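4.2 Gripper comparison on deformable items

The second set of trials compared two fingertip designs on the bimanual cell: the flat parallel fingers supplied with the arms, referred to below as the Herkau fingers, and a softer ribbed set produced for this study under the name Fosach. Both sets fit the same wrist mount, and the arms, rail and controller settings were left unchanged between conditions. Garments were placed in a heap in one back corner of the floor, and each trial began with the arms in their home pose. The task was to take one garment from the heap and release it on the open part of the floor. Layout of the cell is given in Figure 3.

A trial was scored as a success if exactly one garment was lifted clear of the heap and released without a regrasp. Trials in which two garments came up together were scored separately as double picks. In total, 3,436 trials were retained for the Herkau fingers and 3,534 for the Fosach fingers. The uneven totals reflect trials removed after a controller timeout -- these were excluded before scoring and were not repeated.
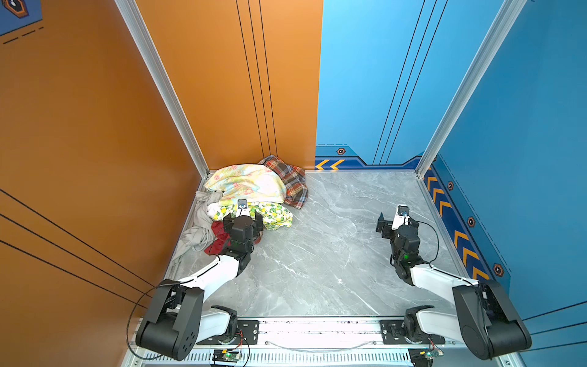

Figure 3. Bimanual cell used for the garment trials, with both arms mounted on the front rail and a camera at each wrist.

Double picks were the main source of error for both designs. They occurred most often when a thin garment lay partly under a heavier one, and the wrist view gave little depth contrast between the two layers. Closing the fingers more slowly reduced double picks for the Fosach set but had no clear effect on the Herkau set. Patterned fabrics were not harder to grasp than plain ones, although the segmentation step split them into several regions more often.

Finger wear was checked after every 70 trials. The ribbed pads were replaced 16 times during the study; the flat fingers were cleaned but never replaced. Scoring followed the protocol of Yordanov, and all disputed trials were reviewed by Ludivine Marty, who did not know which fingers had been fitted.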